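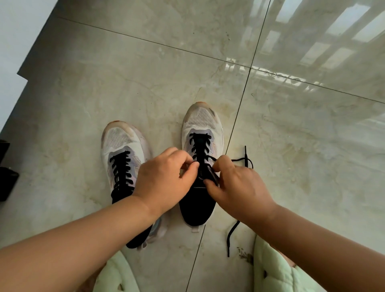 Stulivix flat laces, black, sold by the pair. Made for running shoes, walking shoes, gym shoes, anything with ordinary punched eyelets. Flat weave, so they lie down over the tongue and dont roll. You can put them on an old pair too - black laces on a pale, scuffed-up upper look fine, and crisscrossed evenly they make a tidy ladder all the way up. Plastic aglet on each end. Goes through a tight eyelet without chewing the tip.

**Which length**

Count eyelet pairs on one shoe, then pick. Between sizes? Go longer. Short laces are miserable, long ones just get a double knot.

- Regular - 5 or 6 pairs
- Long - 7 or 8 pairs
- Boot - sold seperately, see the Skikidura page

**Fitting**

Old laces out first. Start at the toe, both ends even, work up. Snug but not tight until you get to the top, then pull the slack through from the bottom and tie. Check the spare on both sides before you knot it. Takes a couple of minutes a shoe.

**Care**

Take them out to wash. Cold water, bit of soap, hang dry. No dryer - the tips go soft.

**Ordering**

Item 290 is Regular, item 295 is Long. Both black only for now, gray due back in April. Packs of 2 laces, one pair of shoes. Carton of 15 packs for clubs and shops, ask for the carton price.

Ships from Idlow. Orders to Iceland go through Norðdahl, same item numbers, their own shipping rates. Unused laces can come back if the paper band is still on.

Page updated 16 January 2021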